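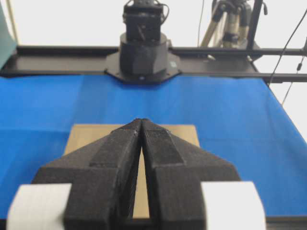

Ayten Güneş had promised her mother one thing before the funeral, and one thing only, which was that the letters would go back to Sosen. It had seemed an easy promise at the time. Her mother made very few requests and tended to make them while drying dishes, so that you agreed before you had put down your cup.

There were over 400 letters. Her grandfather had written most of them from the ferry office, in pencil, on the backs of Inetti timetables, and he wrote the way he talked – long, and with a good deal about soup. 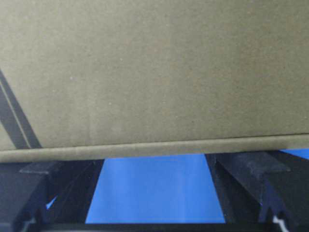 Plain cardboard, and no writing on it to say what it holds.

She read them at the kitchen table all through September, and by the end of it she had stopped answering the phone. Lefteris Raptis from downstairs brought up bread and went away again, bless him, without asking a thing.

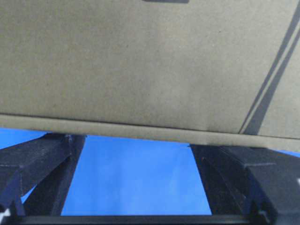

The Road to Sosen

The bus took the coast road and stopped everywhere, even at Surkow, where a single old man got on with a rooster under his coat and paid for both of them. Ayten kept the letters on her knees. She had thought she might cry somewhere past the lighthouse, as she had when she was nine, but the driver was singing and it was hard to get started.

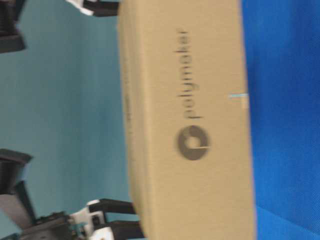 Beril Ateş was waiting at the gate, smaller than in the stories and wearing what must have been her best shoes. She was eighty-eight. She took the top letter, held it a long way from her face, and laughed out loud.

"Soup," she said. "He's still on about the soup!"

Then she went in to put the kettle on, and left the door open behind her.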